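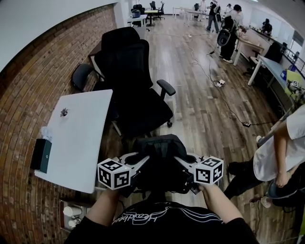
**Curved brick wall, straight furniture, cables all over the floor. Help?**

Posted by Gediminas Vaher, 22nd October

Hi all, long-time reader, first question. We've taken a room with a red brick wall that curves the whole way along one side, and I love it, but it's driving me up the wall (sorry). The white desk is against it, and although the desk has a curved top, it isn't the same curve, so pens vanish down the back about twice a day.

My other headache is the floor. It's lovely brown planks, and I've got black cables snaking across them to a white power strip more or less in the middle of things. There's a wall socket under the desk but both plugs in it are spoken for. Add the office chairs rolling about on their castors and you can guess how often something gets run over!

I'm renting, so no drilling into the brick and nothing screwed to the boards. Budget is small. What would you do first?

---

**tealady_prarden**

Ooh, I'm jealous of that wall! Do the cables first, before somebody goes flying.

I had the same thing in my old workroom in Prarden and bought a rubber floor cover, the sort with a slot underneath that you press the cables into. It just lies there, no glue. Mine was 158 cm and I should have bought two, so measure the whole run before you order (and measure where the cable actually goes, bends and all). Get one with sloping edges or the chairs will stick on it. If you can, move the strip so it sits under the long table, where there are no chair wheels, and lay the cover only over the bit you walk across.

For the gap behind the desk I'd stuff in a length of grey pipe lagging. You can squash it more at one end than the other, so the odd curve doesn't matter. Cheap as chips and it comes straight out when you leave.

---

**Clilodard**

swap the desk for a straight one and pull it off the wall. done

---

**mossandmortar**

Can't agree with pulling it right out, you'd lose half the floor. Agree about the lagging though.

One thing to add: please don't use tape on the boards. I did it one August and the finish came up with it in strips, and the landlord kept 335 out of my deposit. Also check whether the chairs have hard or soft castors. You can buy soft ones that push into the same hole, and they're much kinder to wood. I changed mine in 9 minutes, most of that spent looking for the last one under the sofa.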